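Chapter 5
Racks, Stands and Stored Flatware: Small Wooden Structures in the Home

Learning outcomes

On completing this chapter, students should be able to:
identify the principal members of a small wooden rack and name the load each one carries;
explain the relationship between rail spacing and the thickness of the article to be stored;
recognize the common ways in which a rail end is finished;
select a suitable storage position for thin, round household articles.

5.1 Introduction

The small rack is among the most modest pieces of woodwork found in a Canadian household, and it is often the first that a student will be asked to design. It holds plates, lids, trays, letters or magazines. It is moved frequently, wiped down with a damp cloth, and expected to stand without attention for many years. These ordinary demands make it a useful introduction to the principles treated at greater length in Part Two.

A rack is distinguished from a shelf by the way in which it receives its load. A shelf supports an article from beneath, across most of its area. A rack supports it at a few narrow places and relies on rails or pegs to keep it from leaning too far in either direction. It follows that the maker must consider the article and the rack together. A stand that serves well for stoneware dinner plates may be of little use for light plastic lids, which will slip between members placed too far apart.

5.2 The Rail

The rail is the long member against which stored articles rest. In small work it is commonly cut wide and flat, so that it resists bending along its length and presents a broad face to the hand. The grain should run the full length of the rail. Where the grain runs out at an angle to the edge, the piece is liable to split when the rack is lifted by one end.

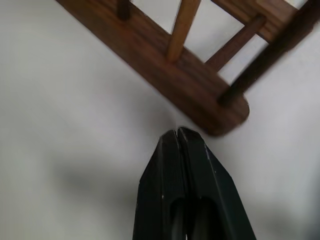

The end of a rail deserves the same care as its face. A square-cut end is quick to produce but bruises easily, and its corners will catch on cloths and sleeves. A rounded end takes somewhat longer to shape and sand, yet it wears better and is kinder to the surfaces around it. Students at the Kutdale workshop, where many of the exercises in this book were first tried, are required to round all exposed ends before any finish is applied.

Colour is a matter of species and finish, and should be settled before cutting begins. Reddish-brown tones show the figure of the grain to advantage against a pale wall or countertop. Fitzgerald Oyelaran, whose course notes form the basis of this section, recommends that two rails intended for the same rack be cut from one board wherever possible — the eye is quick to notice a difference in tone between parallel members.

5.3 Thin, Round Articles

Plates, saucers and lids present a particular difficulty. Seen edge-on, they occupy very little width, and the temptation is to crowd them. A disc stored upright also tends to roll, and must be restrained at two points along its lower curve as well as supported at the side. Before fixing any spacing, the student should measure the article at its rim and again at its thickest part, and record both figures in the project log.

Weight should be considered separately from size. A large article may be quite light, and a light article set in a wide slot will lean and slide toward its neighbour. 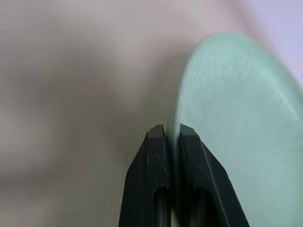 5.4 Key Terms

Rail: a long horizontal or inclined member that supports or restrains stored articles.
Slot: the clear space between two adjacent members.
Run-out: the departure of the grain from the line of the edge.
Rim measurement: the thickness of a plate, lid or similar article taken at its outer edge.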